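29 September 2022

Animation workshop, notes on the Trillier pilot

Good long day, and I want to get it down before I forget which version of the opening we settled on. Jae-in came in with the new boards for episode one and I think we've finally cracked how Captain Urow gets introduced! In the May draft he just walked into the bar and told everyone who he was, which was fine on paper but went terribly flat once we had voices on it. Now we meet him through Perrin, who has been reading his old comics under the covers for years and gets nearly everything about him wrong. Much more fun, and it gives Perrin something to do before the title card.

The animatic stands at 869 frames up to the title, and I'd like to lose 84 of them. Most can come out of the rooftop chase (lovely drawings, Jae-in, I'm sorry, but we do go round the same chimney twice). The joke with the cape stays, whatever anyone says.

Voices: we listened to four reads for Clarnen and I keep going back to number 3, the tired one. A villain who sounds as if she'd like to be at home with a cup of tea is far more worrying than a shouty one - though I know Jae-in prefers the second read and may yet talk me round.

Still to do: retime the chase, redraw Urow's gloves so they match the comic (four fingers, please, all the way through), and ask for a proper door slam, as the one we've got sounds like a biscuit tin. Scratch music can wait until the cut is locked.

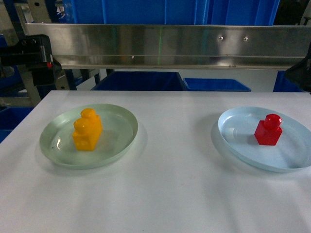 Yellow-orange two-stud brick on the pale green plate, tabletop.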